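26 April 2019

Play kitchen day! I have been putting this off since we got back from Sekville and this morning I finally dug the bits out and set up a little counter on the black table.
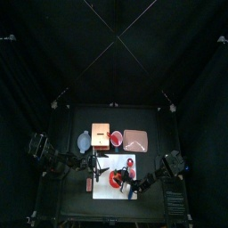 What's staying

The light blue bowl, for sure, the one with the tabs that looks like a strainer. Also the pink square plate and the see-through pink cup, and the peach-colored box with the slot in the top, which I have decided is a toaster and will be calling a toaster from now on. I put them all along the back with the red spatula and gave the white cutting board the middle spot, and I have to say it looked so cheerful against all that black that I just stood there a while with my coffee. I had the red ring on the board as lunch. Donut? Bowl? It was lunch.

What I still want

More food, mainly. The shop in Dilwood had a secondhand set for 20 dollars and I walked away from it like a fool, so I may go back (if it's still there, which it won't be). I'd also love a little kettle. I looked at the Pramesano catalog last night and got as far as page 124 before I made myself close it - there is a whole pretend stove in there for 400 dollars, and no, I am not buying a pretend stove. My own real one needs a new knob first.

Later

Played with the order of the back row in my head all through supper. I think the plate should go next to the bowl and the toaster down at the other end. Will try it tomorrow, and find a decent bin to keep everything in before June, when the spare room has to be a bedroom again.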